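Condensation under a metal roof, second winter
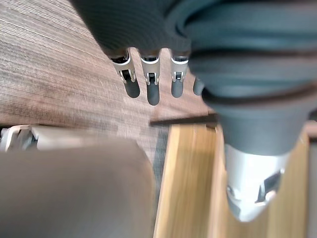 Dark grey knit, fine horizontal ribbing.

The shed roof has been dripping since April, and I have finally logged enough readings to say why. The structure is a kit from Sithole, corrugated steel over battens, no sarking. I bought it on price and that was the first mistake.

A single data logger sits 60 mm below the ridge and records temperature and relative humidity every 17 minutes. The interval was a typing error I left alone. I now have 2,716 readings. On clear nights the sheet radiates to the sky and falls below ambient, often by three or four degrees, and reaches dew point well before dawn. Drips start over the bench at the north end, where the battens interrupt the run-off.

My first fix was more ventilation. I cut two louvres into the gable and fitted a Flisitz whirlybird. Overnight humidity dropped slightly, but the drips continued, as the incoming air was already close to saturated. Ventilation helps when the moisture source is indoors. Mine is the valley.

The slab also contributes. I taped a square of plastic to the concrete overnight and found the underside beaded by 6 am. Whoever poured it skipped the membrane. An epoxy coating is on the list, after the colour of the existing stain stops bothering me enough to grind it off.

Ultan Breathnach commented on the last post that I should use anti-condensation felt, the self-adhesive kind applied to the underside of the sheet. It holds water overnight and releases it during the day. He is probably right, but it is meant to go on before the roof does, and applying it overhead in 47 places between battens does not appeal.

The alternative is foil-faced blanket from Adik, laid over the battens with the sheets lifted and refixed. That means new screws and washers throughout, and a dry weekend. I have a quote for the blanket and am waiting on one for the screws.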